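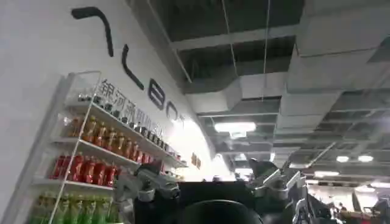 Drinks rack in a laundry room: does anyone believe this pays?

Small Shops and Laundries > Layout and Fittings

piltilau_wash
I'm redoing the front half of our laundromat in Piltilau and my business partner (Leokadia Czerwiński, some of you know her from the dryer vent thread) has fallen for the idea of a slim bottle rack along the long wall. White rails, narrow shelves, one kind of drink per shelf, so you get a stripe of orange, a stripe of red, a stripe of green.

I admit it looks good. Lots of things look good when every bottle is full and facing forward. My questions:

1. Who keeps it looking like that at 2 in the afternoon when the place is busy?
2. Does anybody really buy tea while their towels spin?
3. Is there any point in a rack that shallow, or do you spend your life filling it?

Gerov quoted us 149 per rack, delivered, no brackets. We'd need more than one to make a stripe of anything.

coinslot_marty
1. You do. 2. Sometimes. 3. Yes, you spend your life filling it.

Next question.

tumbledry_ann
I'll be less rude than Marty but I'm not far off. We had open shelves for two summers. Warm soda doesn't sell. People want cold, and an open rack isn't cold, so you end up buying a fridge too, and then the rack is just storage that customers can reach.

Tea did a bit better than the soda, I'll give it that. People will drink tea at room temperature.

ledine_branch4
Disagree with both of you. I run a Ledine franchise, and the shelf by the door does fine. The trick is keeping it away from the washers. Folks come in with a basket on one hip, they aren't shopping. They shop when they're bored, and they're bored by the chairs.

Also don't be scared of shallow. Deep shelves hide old stock at the back. With narrow ones you can see what's sold.

coinslot_marty
"Does fine" is doing a lot of work there. Fine as in pays for itself or fine as in hasn't fallen off the wall?

ledine_branch4
Paid for itself by January. I'm not posting my books on a forum, so believe it or don't.

piltilau_wash
I don't, quite, but thank you. Paid for the rack, or for the rack and the hours spent straightening bottles? Leokadia has a habit of leaving our own time out of the sum.

The other thing I can't get past is the washers themselves. We're choosing between the plain white ones we have now and a darker gray finish. I think dark gray shows every drip of detergent. She thinks white shows every scuff.
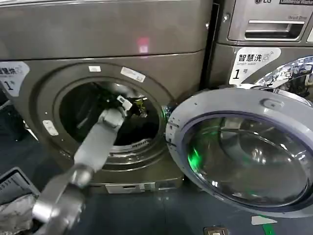 We've gone back and forth on this for weeks. What I do like is a number on each machine, big enough to read from across the room. Ours have little engraved plates and I get asked which one is nine at least once a shift.

upendo_m
Upendo Mollel here, I've repaired these things longer than I want to say. On color: gray is fine. Wipe it with a damp cloth and then a dry one. The part that actually looks bad after a year is the door glass, and that's the same on every color.

On the numbers: a plain white sticker with a black number is all you need. Put it where the door won't cover it when it swings open. You would be surprised how many people stick it right behind the door.

And please, whatever you buy, check which way the doors open before you decide where the folding table goes. A big domed door takes up more aisle than you think. I've been in shops where you can't get past if two people are unloading.

tumbledry_ann
Seconding the door thing. We had to move a whole bench.

Also, dark clothes in a dark drum. I go around every night with a flashlight and there is always a sock. Doesn't matter what the sign says. If you can get better light over the doors, spend the money there before you spend it on bottles.

piltilau_wash
That's the first thing in this thread I'd happily pay for. Our building went up in 1968 and I'd swear the lights came with it.

coinslot_marty
See, lights I believe in. Shelves of pop I don't.

gerbera77
Lurker, I'm a customer and not an owner. I would buy a tea. I would not buy one if I had to reach over somebody's wet laundry to get it. And I'd look at the price first, because every place like this charges silly money.

ledine_branch4
Thank you, a witness.

coinslot_marty
One tea. Alert the bank.

piltilau_wash
Okay, update. Leokadia has read all this and says I asked the question in a way that would get the answer I wanted. Maybe. She called Nzioka, who would supply the drinks, and their minimum first order is 60 bottles of each kind. Four kinds, for a shop where I've never sold so much as a mint.

Her new plan is fewer kinds and more space between them. Just the amber tea and something green, and skip the red altogether.
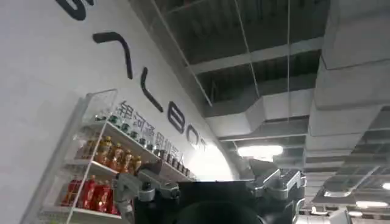

I told her that still leaves the question of what happens to the row when someone takes one out of the middle. She says you pull the others forward. I said who is "you". That conversation is still going on.

She also wants the name of the shop painted along the wall in giant letters over the rack, on a slant if she can get away with it. I'm less against that than I expected. Paint is cheap and it doesn't need restocking.

tumbledry_ann
Big letters are great until you change the name. Ask me how long it took to cover "Suds" with white paint. Three coats and you could still read it when the sun came in.

Two kinds of drink is smarter, though. Check the dates on the tea before you sign for it.

upendo_m
If the rack goes on the wall, find out what is behind the wall first. In a place that old there may be water lines running along there at shelf height. I've seen a screw go into one. It was a long afternoon.

piltilau_wash
Good point, and I have no drawings for that wall. I'll get someone in to look before anything goes up.

For now we're ordering one Gerov rack, to go by the chairs, and new lights over the washers. If the tea sells I'll come back and say so. Marty, you can stop typing.

coinslot_marty
Put me down for a green one. Cold, please.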